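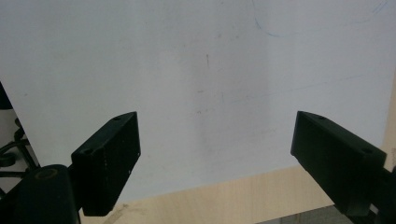
The hand-held unit with its fingers fully open over the white board at the Ayala bench.

The fault first showed up in the force log. At Ornton, operators teach arms to pack and wipe by doing the job themselves with a pair of hand-held grippers, one in each hand, while the tool records finger width, position and grip. On 30 March 2022 a batch from the Ayala bench was loaded for training, and the arm that learned from it crushed the first bottle it was given.

No one was hurt. The arm stood behind its guard and the stop circuit cut power as designed. What bothered Cristian Chambi, who runs the bench, was that the recordings had passed every automatic check. File lengths were correct. The clocks agreed. The video was sharp. The width channel, which reports how far apart the fingers are, never left its allowed range.

It was wrong anyway. Each finger rides on a carriage, and an encoder reads the carriage. On the left-hand unit the encoder coupling had worked loose on its shaft. When the operator closed the fingers slowly, the coupling held and the reading was good. When the fingers closed fast, it slipped, and the log showed a gap wider than the real one. Software trained on those numbers learned that a firm grip happened several millimeters before it did. The arm kept squeezing to reach a width that had never existed.

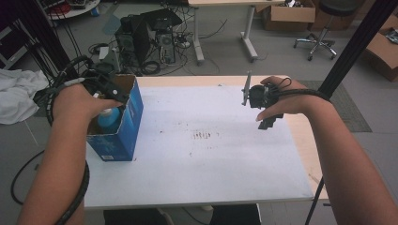
Chambi's first suspect was the cabling. Both tools are tethered, and an operator who reaches across the table pulls on the lead at the wrist. A strained lead can drop packets, and dropped packets had spoiled a batch in December. He swapped both leads and repeated the session. The error stayed with the left unit.

The second test was simpler. He set the open fingers against a steel gauge, logged the width, snapped them shut and open again, and logged it a second time. The 2 values should have matched. After 192 cycles they had drifted far enough apart to see on a plain chart. The Onari unit kept as a spare ran 1000 cycles on the same gauge with no drift.

The repair took a drop of thread locker and a new set screw. The data took longer. Ornton had 2299 recordings made with the suspect unit, and there was no record of when the coupling began to slip. Chambi compared the logged width with the finger gap visible in the video, clip by clip, and pulled everything where they disagreed. Sessions with too little finger in view were pulled as well.

The procedure has changed at both Ayala and the sister bench in Otberg. Operators now run the gauge check before and after each session, at full closing speed, and the result is stored with the recording. A session that fails the closing check is held back from training until someone has reviewed it by hand. The arm's grip force is also capped in hardware, at a setting the learned software cannot change.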